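Unit 6: Packaging Film and Moisture Loss in Fresh Produce

Reading before class: course packet, section on transpiration. Bring a calculator.

6.1 Why produce loses weight

Harvested vegetables keep respiring and keep giving off water vapor. Loss is driven by the vapor pressure deficit (VPD), the difference between vapor pressure at the surface of the tissue and vapor pressure in the surrounding air. Air inside healthy tissue is close to saturation, so for a given temperature the deficit depends mostly on the relative humidity of the room.

Worked case. At 17 C the saturation vapor pressure is near 1.94 kPa. With the room at 70 percent relative humidity and the product at room temperature, VPD = 1.94 x (1 - 0.70) = 0.58 kPa. Cooling the product lowers the deficit even when the humidity is unchanged.

6.2 Weight loss calculation

Percent loss = (initial mass - final mass) / initial mass x 100

The Ferkville storage trial used open crates with no liner. One crate went in at 1,180 g net and came out at 972 g. Loss = 208 / 1,180 = 17.6 percent. Most leafy crops are unsalable well before that point. Report net mass only - crate weight is subtracted before the division, never after.

6.3 Film as a barrier

A film slows vapor movement according to its water vapor transmission rate (WVTR), given in grams per square meter per day at a stated temperature and humidity. Values measured under different conditions can't be compared directly. Thickness matters: for a single-layer film, doubling the thickness cuts WVTR by half. 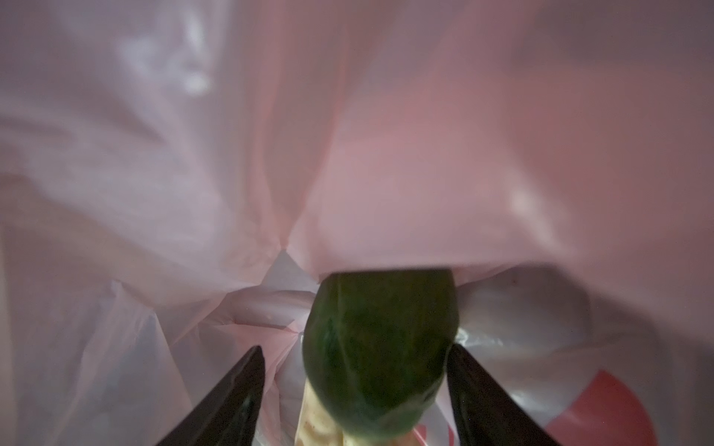
Kornél Hegedűs

Tint has little effect on WVTR. Pigment is a small part of the film by mass, and two bags of the same resin and gauge will usually perform alike whatever their color. Seals, vents and open mouths have a far larger effect.

6.4 Condensation

A closed bag moved from a cold room to a warm one can collect water on the outside. If the product is warmer than the film, water collects on the inside - this is the case that promotes decay.

Problems for section

1. Repeat the calculation in 6.1 for 85 percent relative humidity.
2. A lot of 2,867 g loses 4 percent. Find the final mass.
3. Explain why a vented bag may be preferred for a crop that loses water slowly.

Hand in problems 1 and 2 with units shown.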